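Grandum Tabletop List: Care and Storage
Category: Tableware > Rims, edges and decoration
Posted Saturday, January 17, 2026 by list member "blackwood_shelf"
4 comments | 3 shares

Re: Fruit on metal-rimmed plates, and what to put under them

On the earlier message in this thread, a member wrote:

> I have a set of white plates with a metallic line at the rim and
> a raised bead at the edge. I want to leave them out with citrus
> and small pears on them for most of the week. Two questions.
> 1. Does the fruit acid attack the line?
> 2. Does a printed cloth under the plate transfer color to the
> foot ring? Mine came up faintly blue in August and I had to scrub.
> The plates are from Moremska, 286 mm across, bought as seconds.

Taking these in order.

1. Whole fruit with intact skin is not a problem. The acid is inside. Cut fruit, or a mandarin that has split at the stem end, is a different case, and I would not leave either against a metallic line overnight. Peel oil is a smaller concern. It leaves a dull patch that comes off with dish soap and a soft cloth. Do not use a scouring pad on the line, and do not use baking soda paste. Both will thin it.

The bead collects more dirt than the line does. Sugar from a leaking fruit dries in the gaps between the beads and then holds dust. I use a soft toothbrush and warm water and go once around the edge. Soaking for 8 minutes first helps if the residue is old.

Keep small fruit toward the middle of the plate. A larger one at the rim rolls easily, and its weight sits on the part of the decoration that wears first. If you are putting out more than the plate will hold in one layer, use a bowl.

2. Color transfer needs moisture. The foot ring is usually unglazed, so it takes up dye from a damp cloth. Wash the cloth separately before first use and dry the plate fully, foot included, before it goes down. I stand mine on edge in the rack for three hours. If the ring is already stained, try an oxygen bleach soak on the foot only and keep the solution below the decorated area.

For what it is worth, I have used a heavily printed blue cloth under white plates for two winters with no transfer. The cloth is a Wusus remnant, washed at the warm setting. Dark prints show crumbs less and water spots more.

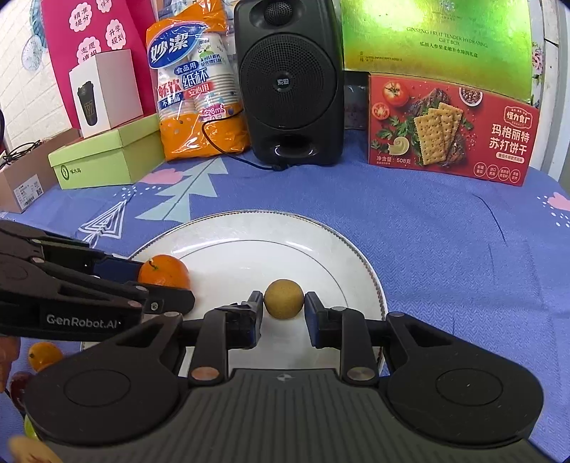
White plate with thin silver rim line and beaded edge, on a blue printed cloth. Mandarin at the left rim.

On seconds: check the bead under a side light before you rely on it. Skipped glaze between beads feels rough to a fingernail and will stain from tea or juice. If the rough spot is small, turn it away from the fruit and use the plate. If it runs more than a quarter of the way around, I would keep that one for bread.

I have not tested any of this on gold. Reports from anyone with gold-lined plates would be useful, especially with the age of the plate and how it has been washed.

> Also, is felt between stacked plates worth the bother?

Yes for beaded edges. Paper towel does the same job and costs less.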